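Home > Forums > Home & Garden > Furniture and Soft Furnishings > Log in > Register

We use cookies to keep you signed in and to remember your settings. Accept / Manage

Grey sofa gone bobbly after one winter, shave it or send it back?

sabine_ostermann
Right, I need opinions before I lose my temper with the shop. We bought a light grey two-seater from Morkico in the autumn and by February the seat had gone all bobbly, little grey balls of fluff everywhere people sit. I rang them on Friday and the woman said it's "normal surface pilling" and I should buy a fabric shaver. I've never shaved a sofa in my life! Is she fobbing me off?

FinnR
She's right, sorry. It's loose fibre working its way to the surface. Ours did it for a few months and then stopped. I went over it with a cheap battery shaver while the football was on and it came up lovely. Go lightly, keep it flat, empty the little pot a lot more often than you think you need to.

Kerstin Ruppert
I'd be careful with that. Every time you shave it you're taking fabric off, and if it's a loose weave you can nick a thread and then you've got a hole (ask me how I know, it was the arm of my mum's Buschmann and I still hear about it at Christmas). I'd send it back. A sofa shouldn't look old after one winter.

FinnR
Kerstin, with respect, you nicked it because you went over a seam! Stay off seams and piping and it's fine.

Kerstin Ruppert
I was nowhere near a seam thank you.

julian_p
What's the rub count? It'll be on the swatch card or somewhere in the listing. Mind you, a high rub count only tells you how long before it wears through. Pilling is a separate test with its own grade and hardly any shop prints it. My sister's had a cracking rub count and went like an old jumper.

sabine_ostermann
The listing says "suitable for everyday family use" and nothing else, very helpful. It's got a polyester mix cover, zipped, but the label says do not remove?? Why give me a zip then.

Hauke T.
Zip's for the factory to get the foam in. Don't wash it, whatever you do. I washed mine from Fludero at 30 and spent a whole evening trying to get the cushion back in, and it's had a baggy corner ever since. They wanted 235 for a new set of covers. I said no.

sabine_ostermann
OK noted, no washing. What about clothes? My son chucks his kit on it the second he's in the door and my husband's convinced that's what's doing it. He also thinks jeans. I think he just wants everybody to stop sitting on it. Pics of the seat, the fluff doesn't really show up but you get the colour and the weave: 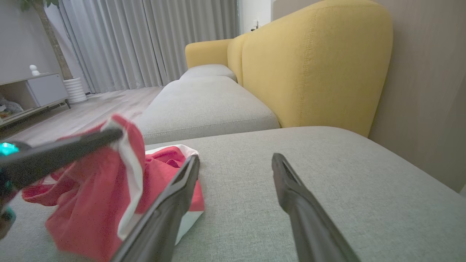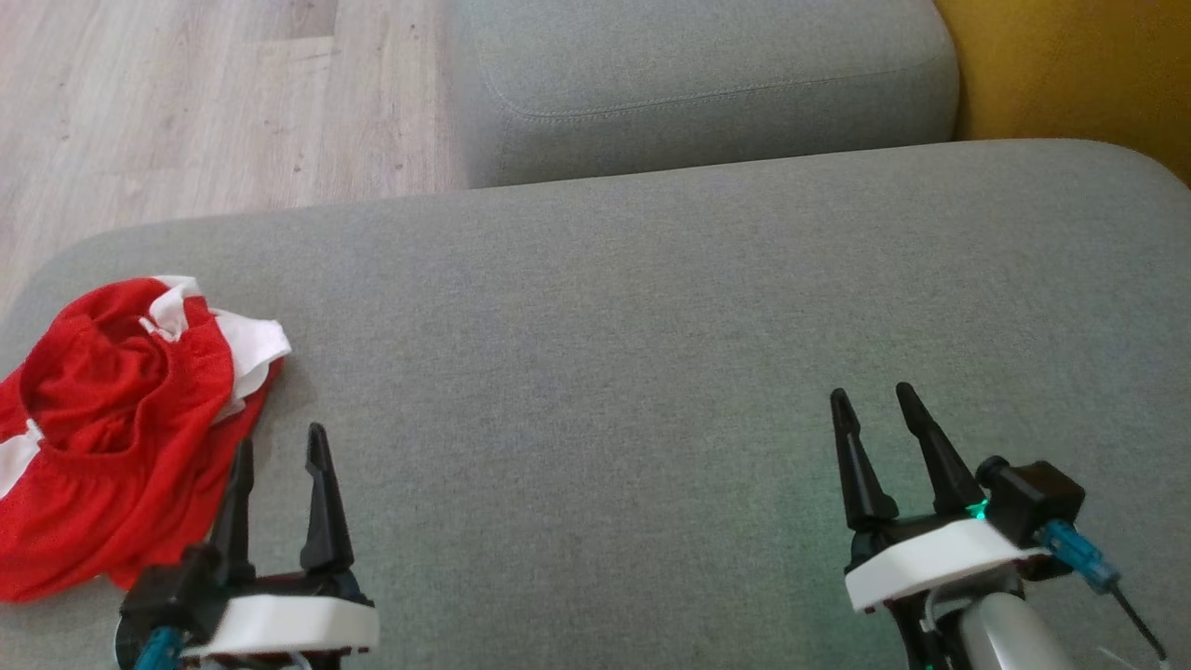 Kerstin Ruppert
Jeans yes, and anything with velcro is murder on a weave. I'd still ring them again before you touch it with a shaver, they could easily turn round and say you damaged it. Get the pilling complaint in writing first.

FinnR
That bit I do agree with. Email them, don't ring.

julian_p
Seconded. And ask them for the pilling grade while you're at it, if it's a 2 you've got something to argue with. The upholstery place in Gokamcombe looked at my sister's for nothing and wrote her a note saying it was the cloth. She got a partial refund off the back of it.

sabine_ostermann
Oh that's useful, Gokamcombe's only 17 minutes from us. I'll email tonight and see what they come back with. Shaver's staying in the basket for now, Finn, I have found one with good reviews though.

Hauke T.
Do the underside of a cushion first if you do go for it.

Filed under: sofas, fabric care, consumer rights, pilling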